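The robots on the sorting tables are the best thing to happen to our working day

I have worked in returns for eight years, the last five of them at the Yorath building in Tallavport, and I want to put in a good word for the machines. People outside the trade seem to expect a sad story from me, and I keep disappointing them.

Returns is the part of a warehouse that customers never think about. Bottles, jars, boxes, tubes, all of it comes back mixed together and somebody has to pick up every single item, turn it until the barcode shows, scan it and decide where it goes. Your hands do the same small twist all day. By August of my first year I was wearing a wrist brace to bed, and I was not the only one on my shift.

Then Stikach, the company that runs our floor, began putting robot arms with proper fingers on the tables. I was as suspicious as anyone! I had seen the old suction pickers, which were fine with flat cartons and hopeless with anything round. A hand is a different matter. A bottle lying on its side is an awkward thing - it rolls, the label is on the wrong face, the code is underneath - and watching fingers work out how to deal with that is, I will admit, a pleasure I haven't got tired of.

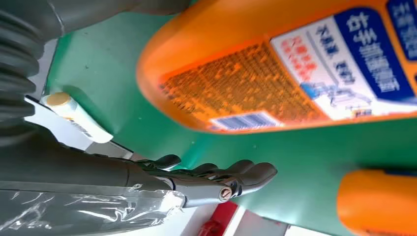
What changed for us first was the pace. The arm is slower than a good sorter, and I say that with some pride, but it doesn't mind being slow, and so the table stopped being a race. We used to have a board with everybody's hourly number on it. It came down in the second month and I hope it has gone in a dumpster.

The second change was the talk. Irfan Malik and I had stood at neighboring tables for years and barely spoken beyond hello, both of us with our heads down. Now we look after 2 arms between us, and half the job is working out why one of them is having a bad morning. Is it the lighting? Has somebody loaded the table too full? Irfan turned out to have a wonderful eye for this. He'll watch three picks and tell you the fingers are closing too early, and he's usually right. No manager had ever asked him what he noticed about bottles, and he had been noticing things about bottles for a decade.

I know the other side of it. There were 102 of us on the floor when the first arm came in and there are fewer now. Stikach says everyone who left did so by choice, and as far as I know that is true, but the places weren't filled, and a young person in this town who wants the kind of start I had will find it harder to get one. I don't think enthusiasm lets me skip over that. If a company saves money on hands it should spend a good part of it on training, and it should do it before the machines arrive. Ours started the classes nearly five months after, and those were a rough five months for the older sorters.

The Vevgate site across the river did it the other way around. They sent people from the tables to learn the controls first, let them choose where the arms would stand, and paid them the technician rate from day one. I've visited, and you can feel the difference as soon as you talk to anyone there. They say "our robots" and they mean it.

So I would like more of these machines, and I'd like the people who know the work to be in the room when they are chosen. Ask the sorters which items are a misery to handle and start with those. Pay them for what they teach. My wrist brace has been in a drawer since spring, and I would be very happy for everybody on the night shift to be able to say the same.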